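Trudemside after dark: local legends and where they come from
Speaker notes - Sandra Sowerby
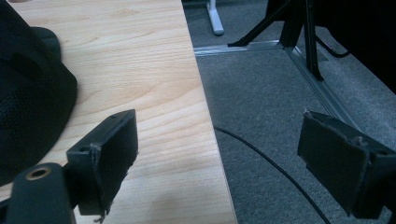 Start with the scope. Three legends, all within the old parish boundary. Only the Lynch Mill story has a written source before the war.

1. Lynch Mill bell. Said to ring before a flood. The mill had no bell in its 1,007-item sale inventory, but the chapel opposite did. Sound carries over water at night. Pause for questions.

2. The Grey Carter. Seen on Cudura Lane, always in July, walking uphill beside a cart with no horse. Earliest version is a letter to the parish magazine. Later tellings add a lantern and move him to the bridge. Read the letter aloud, two minutes.

3. The locked room at the Cudura Inn. Landlords give the room number as 10 or 20, depending on who is asking. The inn was renumbered after the fire, so both may be right. Lautaro Domínguez has the floor plans.

Method, if asked: I compared over 70 tellings and sorted them by date first heard. Undated ones are left out - say so.

Finish by 9 pm. Handouts by the door.

14 shares | 2 comments

Tsz-kin Huang
My gran had the carter going downhill. Is that version in your list?

Róisín Mac Suibhne
The chapel bell was recast, so check which one you mean.

Contact | © Trudemside Local History Talks | Back to top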